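Canasis 131 Record Storage Crate

Sturdy stackable crate for 12-inch LPs, made for shops, market stalls and collectors who have run out of shelf.

The 131 is the larger of the two Canasis crates and replaces the old Husurmont model, which we no longer stock. The inside width takes records in standard outer sleeves without squeezing them, and the front is cut low so you can flick through from above. Handles are cut into both ends. Rubber feet are fitted as standard and sit in the rim of the crate underneath, so a stack stays put on a hard floor.

Stack no more than 4 high when full. For gatefolds and box sets, order the deep version – it is the same height but has more room front to back.

Finish: clear matt lacquer or unfinished
Assembly: none
Dividers: sold separately, plain or printed A–Z
Stock code: CN-131

We fitted out the Warkside shop with these when Stela Ursu moved her soul and ska sections upstairs. She had 3,000 LPs on the floor and 1,640 singles behind the counter. The singles went into the 7-inch crate, listed on its own page.

Singles and 78s do not fit the 131 properly. 10-inch records will go in but tend to lean, so use a divider every few inches.
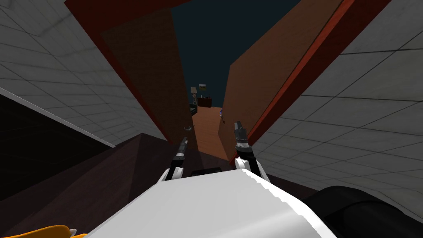 Simulated view: two grippers at a gap between tall brown panels

Delivery and collection

Crates are sent singly or in pairs. Larger orders go on a pallet and we will ring to agree a time. Trade customers should speak to Rigoberto Salazar for prices. Collection from the Sánchez warehouse is free, please bring your order number.

The unfinished version is out of stock until June.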